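Pieces of Sky

By Rommel Tolentino
May 10, 2019

MY NIECE Kristine turned nine and asked for a jigsaw puzzle, and I, being a generous uncle with no idea what I was doing, bought her one with 3106 pieces. The box showed the harbor at Flirkton on a clear day in August. I have since learned that the harbor at Flirkton on a clear day is mostly sky.

I used to be good at this. In my family we did a puzzle every winter on a card table that wobbled if you breathed near it, and my father had rules. Edges first. No looking at the box after supper. Anyone caught hiding a piece so they could put in the last one had to do the dishes until spring. I hid a piece every year and I can still clean a roasting pan faster than anyone I know.

So I explained edges to Kristine. She listened politely and started with a seagull.

She finished the seagull in the time it took me to find 56 edge pieces, four of which were not edges. Then she did a second seagull and a man selling ice cream. I had a corner. I was proud of my corner, and I mentioned it more than once.
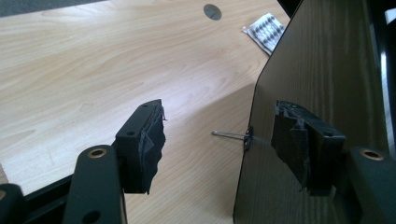
Edges, according to Kristine Mangubat, are for people who are scared of the middle. She told me this at breakfast with her mouth full, and added that I could keep doing them if it made me feel better.

It did make me feel better. By the second weekend I had the whole border except for a gap near the lighthouse, and she had up to 600 pieces joined into little islands that floated around inside it — gulls, boats, a dog, half a fish market. I moved one of the islands to make room for my coffee and was spoken to.

The Castillo, our cat, contributed by sleeping on the boats. We named him after a hotel where we once had a bad weekend, and he has lived up to it.

What was left after that was blue. There are people at the Juron puzzle club who sort sky by shape, in muffin tins, and I tried it with 200 pieces and ran out of muffin tins. Kristine just picks one up, looks at it and puts it where it goes. I asked her how she does it. She said she looks at it.

We are still one piece short. It is sky, naturally. I have checked the rug, the cat and the vacuum bag, and Kristine has offered to help me look just as soon as I've done the dishes.

Sign up for our weekly newsletter and get stories like this one in your inbox. You can unsubscribe at any time.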